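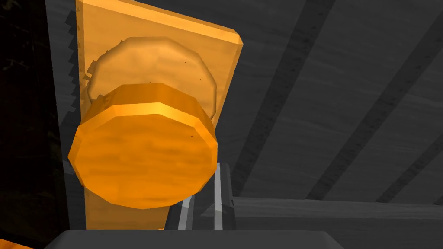
Fig. 1. Round wooden knob on an upright board (computer rendering).

Trestby College of Applied Arts
Department of Interior Studies
Furnishing the Small Home
Handout 5: Planning Built-In and Freestanding Storage

Instructor: Yesenia Betancur
Studio assistant: Kheri Temba
Revised October 7, 2020

Purpose of this handout

This handout accompanies the lecture on household storage and should be read before the studio session. It covers the survey of belongings, the choice between built-in and freestanding pieces, doors and drawers, and the written storage schedule that each student submits with the floor plan. Lighting and ventilation are treated in the next handout. Students who missed the lecture on room measurement should borrow the notes from the department office.

1. The survey of belongings

A storage plan begins with the things to be stored. The designer visits the home, opens every cupboard with the permission of the household, and records what is kept there and how often it is used. Items in daily use are marked A, items used in certain seasons are marked B, and items kept for sentimental or legal reasons are marked C. The marks are entered on the survey sheet next to the length, width, and height of the largest item in each group.

Students frequently measure the existing cupboards and omit the contents. An existing cupboard may be half empty, or it may be so crowded that part of its proper contents has moved to the floor of another room. The survey sheet therefore has no space for cupboard dimensions. These belong on the floor plan.

The household should be asked directly about items stored elsewhere: in a relative's garage, at a workplace, or in rented space. In the Gondville apartment studied in lecture, the tenants had left winter bedding, a folding table, and a sewing machine out of their first account because none of these was in the apartment on the day of the visit. The first plan had no place for them and had to be redrawn.

2. Built-in or freestanding

Built-in storage uses the full height of a wall and can follow an uneven floor or a sloping ceiling. It stays with the building. Freestanding storage can be moved, sold, or given away, and it suits households that rent or expect to change rooms as children grow. Most small homes need both kinds.

When a wall contains a radiator, an electrical panel, a water shutoff, or an inspection hatch, access must be kept clear. Mark these on the plan in red before drawing any cabinet. A plan that blocks a shutoff will be returned without a grade.

Tall freestanding pieces must be secured to the wall. The fixing is chosen to suit the wall and the weight of the loaded piece, and the maker's instructions are followed. Note the fixing on the drawing even where the client intends to install the furniture personally.
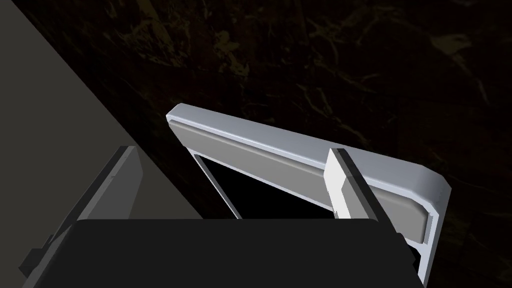

Should the doors of a hallway closet be hinged or sliding?

Sliding doors are preferred where the hallway is too narrow for a hinged door to open while someone is passing. They expose only part of the closet at a time, so the interior should be divided to match the openings. In a wider hallway, hinged doors give better access and are usually simpler to repair.

3. Doors, drawers, and open shelves

Drawers are best for small items and for anything kept below waist height, as the contents can be seen from above. Deep shelves behind doors tend to hide whatever is placed at the back. Where deep shelves cannot be avoided, assign them to large single objects such as suitcases or stockpots.

Open shelves cost less and are quickly reached, but they collect dust and display their contents to visitors. Ask the household whether they are willing to keep the shelves in order. A polite answer given in front of the designer may differ from the daily habit, and the condition of any open shelves already in the home is a useful guide.

Pulls and knobs should be chosen with the hands of all users in mind. A person with arthritis may find a small knob difficult to pinch, and a bar handle that admits several fingers will serve better. Handles on adjoining doors must not strike each other when both doors are opened. Check corner cabinets on the plan by drawing the full swing of each door.

4. Heights and reach

Group A items belong between the knee and the shoulder of the person who uses them most. Group B items may be placed above or below this zone. Group C items may be placed on the highest shelf, provided that they are light enough to be lowered safely from a step stool.

Do not rely on standard heights when the user is known. Kibet Mfinanga's survey of the Magesa house, reprinted in the course reader on page 134, records the reach of each member of the family and shows how the kitchen shelves were reassigned as a result. The carpentry was left as it was.

Medicines, cleaning products, and sharp tools are an exception to the general rule. In any home where children live or visit, they go in a locked cabinet, even when they are used every day.

5. The storage schedule

The schedule is a table with one row for each storage place on the plan. It lists the location, the type of unit, the inside dimensions, the assigned items, the user, and the A, B, or C mark. Every item on the survey sheet must appear once. Leave some capacity unassigned in each room and state where it is. A home in which every shelf is filled on the first day has no room for ordinary purchases.

Abdul-Rahman Addo's schedule for the Etitz row house is available in the studio as a model of clear layout. Students should follow its order of columns and its manner of naming rooms. The drawing numbers differ from those now in use by the department.
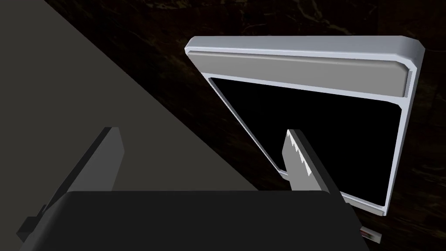 Fig. 3. Gripper with its two fingers open (computer rendering).

Assignment

Choose a home to which you have lawful and regular access. Complete the survey sheet for 2 rooms, one of which must be a kitchen or a bedroom. Prepare a floor plan and a storage schedule, together with a written statement explaining your choice of built-in and freestanding pieces.

The assignment carries 30 points. Names of household members are replaced by initials, and photographs of private papers or medicines are not accepted. Work is handed in at the department office, where Trinidad Abella will issue a receipt. Requests for an extension are made in writing to the instructor before the due date.

Terms to know

Carcass: the box of a cabinet without its doors, drawers, or back trim.
Filler strip: a narrow piece that closes the gap between a cabinet and a wall.
Toe kick: the recess at the foot of a base cabinet.
Overlay door: a door that covers the front edge of the carcass.
Inset door: a door that sits within the carcass opening, flush with its front edge.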